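Fight Night at the Lureck Hall: What to Know Before You Go

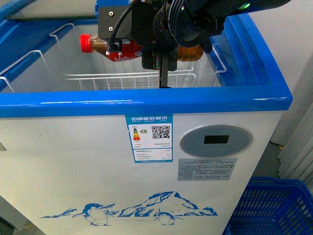

A bottle with a red cap over the wire basket in the chest freezer.

The spring card at the Lureck Hall is set, and for once the bout at the top of the bill did not change in the last month. So-ying Tam will defend her regional super bantamweight title against Heitmann over ten two-minute rounds. There are six more bouts underneath, four of them amateur. Doors open at 5:30 p.m. and the first bell is at 6:15.

Tam comes in at 18 wins and two losses. Both losses were on the road and both were by decision. The second one, in Griden, is the fight people still bring up at the club. She was ahead on most cards at ringside after six rounds, then spent the last four backing straight up against a taller opponent who had worked out that the right hand was not coming. She took the rematch clause out of her next contract and said she would sooner move on, and she has won five in a row.

Heitmann is a different kind of problem. She is shorter than Tam, she fights out of a crouch, and she throws to the body more than anyone else at the weight in this region. Her last three opponents were all slower in the second half of the fight than in the first. She has only gone past eight rounds once, though, and she was holding a good deal by the end of it.

The question for Tam's corner is where to have the fight. At long range her jab should win most rounds. The trouble is that she likes to follow it in. When she steps behind the jab she tends to square up, and a body puncher wants nothing more than that. In sparring this winter she has been working on a half step to the left after the second jab, which gets her off the line and leaves the right hand open. It looked good in the gym. It also looked good in the gym before Griden, so we will see.

For Heitmann, the first three rounds matter most. Judges in this region have been giving close early rounds to the busier jab, and if she is four down by the halfway point she will have to take chances she does not usually take. Expect her to start faster than she did last time out.

The co-feature is an eight-rounder at lightweight between two unbeaten fighters from the Niltonel gym's professional group and the north side. Neither has been past six. The local man has the heavier hands and has stopped his last two inside the distance, but he drops his left on the way back from the hook and somebody is going to notice. This is the bout we would pick if you can only stay for one besides the main event.

The amateur bouts run first, three rounds each, with headguards for the juniors. Two of our own members are on. Both had to weigh in twice last season after the scale trouble at the Griden show, so please note that the official scale will be on the side stage from 8:30 a.m. and the check scale will be next to it. Boxers should bring their record books and medical cards. No book means no bout, and the supervisor will not accept a photo of one on a phone.

On tickets: the hall holds 648 with the floor seats in, and the balcony is open this time. Last year's two shows drew 1311 between them across both nights, counting the extra row that went in for the second one, so the floor will probably sell out again. Balcony seats are unreserved. Ringside is reserved by row and the seat number is printed on the back of the ticket, where people tend to miss it. If you are in the wrong seat at 6:15 the stewards will ask you to move.

Parking behind the hall is for boxers, corners and officials until 4 p.m. After that any spaces left are open to everyone. The street on the east side is permit only in the evening and they do tow. The bus stops across the road and the last one back into town leaves at 11:10 p.m., which should be enough time unless everything goes the distance.

A few rule changes are worth knowing if you have not been to a show since last season. The ten-count no longer stops when the bell sounds at the end of a round, except in the last round. Corners may have three people, but only one inside the ropes. The open scoring trial has been dropped for professional bouts, so nothing will be announced between rounds. Some liked it. Tam's trainer did not, and said so after the last show - he felt the fighter who was ahead simply stopped working once the numbers were read out.

There is one change to the officials. The referee first named for the main event has a schedule conflict and has been replaced by the man who handled the co-feature in December. He lets fighters work on the inside longer than most before he breaks them. On paper that helps Heitmann, who needs time in close to get anything done. Tam has boxed under him twice and won both, one by stoppage in the fourth.

As for a pick, we will go with Tam by decision, something like six rounds to four. If she stays behind the jab and keeps her feet under her it could be wider. If Heitmann gets her on the ropes in the first three, it gets a lot closer, and a draw would not be a shock. Under the title rules a draw leaves the belt with Tam.

Training at the club is as normal until the week of the show. That week the evening beginners' class moves to the small room and starts at 6 p.m. The ring comes down after the last session and goes over to the hall the next morning. Anyone who can help carry the boards should see the front desk and bring gloves.

Results and round-by-round notes will be in the next issue, along with the dates for the summer juniors.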